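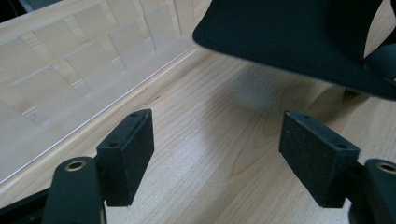
The clerk in Stokell called Tsegereda Workneh at home to say that another Tsegereda had filed for her seat.

"Same last name?" she asked.

"No. Assefa."

"Then people will manage," Workneh said, and went back to her supper.

She had been on the city council for sixteen years. She had the east side, from the rail yard up to Noson Street, and she knew most of the front porches on it. In her first race she had taught people to say her name by having it painted phonetically on the back of a bread truck that belonged to a man named Petero. By her second race they could all say it. By her third they had dropped the Workneh. The signs said TSEGEREDA in white on green and nothing else, and she had a garage full of them.

She found out about the problem with the signs in September, when she drove down Noson Street and saw one on a lawn where she knew she wasn't liked. She stopped the car. It was one of her own, from two elections back. The man who lived there came out and said he'd pulled it from his mother's shed.

"I'm voting for the other one," he said. "It's still good, though, right? It's the same name."

She couldn't think what to tell him. She said to have a nice afternoon.

Assefa was thirty-four and taught chemistry at the high school. She was running on one thing, the bus. The 7 used to go out past the clinic until the council cut it back to the library, and Workneh had voted for the cut. She'd had reasons. The route lost money every month, and the clinic had said it would run a van. The van ran for one winter.

They met for the first time at the radio station, in a hallway with a water cooler. Abdella, who hosted the morning show, had gone to find a third chair.

"My grandmother had the name," Assefa said. "You?"

"My mother's sister."

"I get your mail now. I got an invitation to cut the ribbon at a tire store."

"Did you go?"

"I had class."

Workneh laughed, and then Abdella came back with the chair and she stopped. On the air he called them Ms. W and Ms. A. He asked about the bus. Workneh explained the figures, and she could hear herself explaining them. Assefa read out the walking time from the library to the clinic for a woman with a bad hip, who had timed it for her. It was fifty-one minutes. Abdella went to the weather.

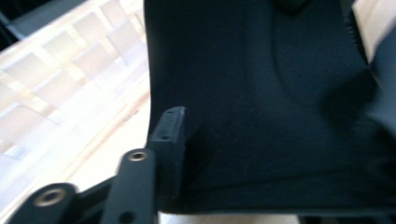
Dark navy cloth.

In October Petero came by the house. He was past eighty and had sold the truck long ago. He sat at her kitchen table with his coat on and told her to put the last name on the signs.

"It costs money," she said.

"You've got it."

"I shouldn't have to. They're my signs."

"Half the people on my street think you've changed your mind about the bus," Petero said. "They saw your sign and they heard Tsegereda wants to bring it back. They're happy with you."

She looked at him.

"I'm not saying leave it like that," he said.

She thought about it for two days. She knew what her brother would say, and what the man who ran her first campaign would have said, which was to keep quiet and count the votes. Then she bought a box of labels at the office supply store, the big kind for shipping, wrote WORKNEH on each one with a marker, and drove around in the evenings sticking them on. It rained the second week and a lot of them came off. She did those again. At the house on Noson Street the man held the flashlight for her, and when she was done he took the sign down and carried it back to the shed.

The polls closed at eight. Workneh sat in the back room of the hardware store with her brother and a tray of sandwiches. The clerk called a little before eleven.

"It's 3005 to 2770," the clerk said.

"Which way?"

"Oh," said the clerk. "I'm sorry. Tsegereda won."

There was a pause on the line, with paper moving in it.

"Assefa," the clerk said.

Workneh thanked her and asked if the parking lot lights were still out at city hall, because they had been out on Monday's list and people would be leaving late. The clerk said they were still out. Workneh wrote it on a napkin.

Her brother wanted to know about the labels. He'd been doing arithmetic on the sandwich paper. She told him to stop it and help her fold the table.

In January she cleaned out her desk. There was a letter in the tray from the tire store, asking her to come and speak at a lunch. It didn't say which of them it was for. She left it where it was, with the key to the drawer on top, and walked out to wait for the bus.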